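Talk notes, Gridton evening. The mug on the desk: where bathroom things go when you work from home.

Slides one and two -- say hello, thank Afia Osei for the projector, don't do the joke about the projector.

Open with the confession. I asked people at Trurden what was on their desk that had no business there. I got 245 replies, and I'd only sent it to 100 people, so somebody forwarded it. A stapler is boring. A toothbrush is a biography.

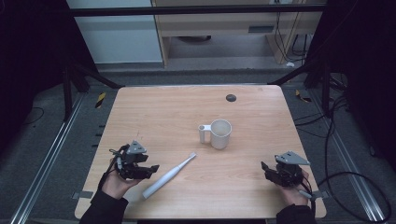 The electric toothbrush came up more than anything except cutlery. Teodor Stoica keeps one by his keyboard and says it's for after lunch. Ileana, who is married to him, would like it known that lunch is at four. Pause here. They'll both be in the room.

Then the serious bit, such as it is. A thing with no home goes to the nearest flat surface, and a nice pale wooden top is very flat and very near. Give the toothbrush somewhere to stand and it stops lying about. A mug will do. Two mugs if you also want tea, and please be sure which is which.

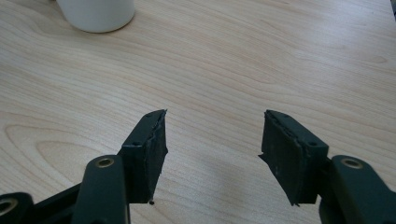
Last changed: 19/01/2023

Slide nine. Parveen Sikder's rule: clear the desk down to one cup before you go home, even if home is the next room. I've managed it for roughly 2 weeks. Ask for a show of hands, expect none.

If running late, skip the Ursu drawer tidy and go straight to questions. Thilini has the spare clicker -- it only goes backwards.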